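Setup, upkeep and small repairs for the Dedari arm in its practice rooms. Written for people at the Vitstead shop who have inherited one and would like it to stop hitting the furniture. Everything goes through the simulator first, in the Nesel apartment, where the furniture is free.

The bedroom with the TV cabinet is the first stop, and the room with the crowded table comes after it.

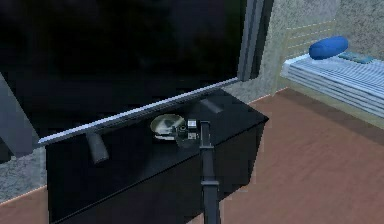
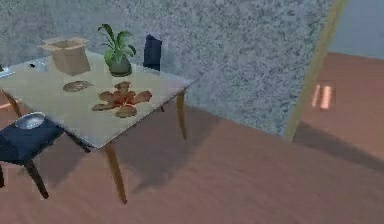 Luangrath would like it known that none of the settings below should be copied to the real arm until the base offset has been measured again, and that "I measured it in December" does not count as measuring it again.

## Getting started

**Which room do I load first?**

The bedroom. The cabinet top is dark and glossy, the things on it are small, and if your wrist camera settings are bad you'll find out early. People like to start with the table because it looks friendlier. Those people come back to this page.

**The arm loads but points at the floor. Is it broken?**

No, it's in its parked pose. Run the homing routine and wait for it to finish before you touch the sliders. If it still points at the floor, you have loaded the old joint file. Delete the old joint file. You were asked to do this when you installed the new one.

**How far should the arm stop above a surface?**

Set the approach height to 93 millimeters for both rooms, then bring it down slowly under manual control. You can shave it later, when you trust your calibration. You don't trust it yet.

## Calibration

**How often do I redo the base offset?**

- After any change to the mount, even a tiny one
- After swapping a joint module
- Every 6 weeks if nothing has happened
- Any time you hear yourself say "close enough"

**It reaches small objects fine but misses flat ones.**

Your height estimate is off. A tall cup forgives a low gripper and a dish doesn't. Practice on the pale disc on the cabinet, then on the flat pieces lying on the table. If it misses in the same direction in both rooms, fix the base offset. If it misses in different directions, fix the camera mount.

**Can I move the chairs to give it more room?**

You can, and your results will look wonderful and mean nothing. Leave the chairs alone. Add them to the collision list with a decent margin, and do the same for the plant. The leaves are wider than the pot, a fact the default collision shape has never accepted.

## Looking after the real one

**What does the simulator not tell me?**

Cable drag, mostly. Also backlash in the elbow, dust, and whatever the last person did with the cable ties. Check the elbow by hand with the power off: hold the upper link still and rock the lower one. Any click you can feel needs looking at.

**The elbow clicks. Now what?**

Power off, lock out, support the forearm. Take off the joint cover and check the 2 clamp screws first. They work loose and they are nearly always the problem. Tighten them evenly to the torque printed inside the cover, put the cover back, and home the arm. If it still clicks, order a joint module and stop running it.

**Do I have to support the forearm? It's only for a second.**

Yes. It drops in less than that.

**When is it ready for real work?**

After 7 clean runs in a row in each room, with no edits in between. Changing "just one number" starts the run over. Save the log with the joint file name in it, so the next person can tell what you were using.

**Who do I ask if this page doesn't help?**

Leave a note in the cell logbook with the fault code and the room you had loaded. "It's doing the thing again" is not a fault code.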